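Search the manual Enter part number or keyword Go

Noltero Support > Wrist Cameras > Set-up

Filed under: Grippers, Vision, Soft goods

4.3 Comparing finger pads on cloth

Use this procedure to compare the standard Gutico pads with the Prollitz soft pads on the same arm. Section 4.2 (camera focus) must be finished first.

1. Set the controller to HOLD and fit the first pair of pads. Tighten each screw until the pad no longer turns by hand.

2. Open the Cabrera controller page and load grip profile 21.

3. Set the exposure to 2000 microseconds. Leave automatic gain off.

4. Lay one garment on a flat bedsheet. Do not smooth it out.

5. Jog the arm down until both fingertips show at the bottom of the camera view, one on each side of the grip point.

6. Run 20 grips. Log each as held, slipped or missed.

7. Return to HOLD, change the pads and repeat from step 2.

CAUTION: Keep hands clear of the fingers whenever the controller is out of HOLD. The soft pads hide the pinch point.

Note: Dark cloth on a pale sheet is the hardest case for exposure. Set the level on the cloth and let the sheet run bright. Care labels will often be too bright to read at this setting. The grip test does not use them.

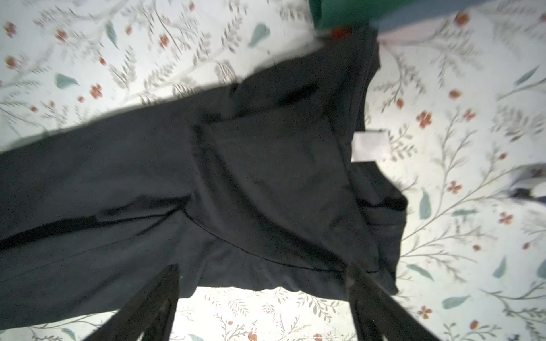 Fig. 69. Wrist camera view, black garment on a patterned sheet. Motion blur at the cloth edges.

8. If edges are blurred as in Fig. 69, lower the jog speed one step and let the arm settle before saving a still.

9. Save both logs under the same test name. The compare page will not open logs with different names.

Page revised 7/8/24

2 comments 0 shares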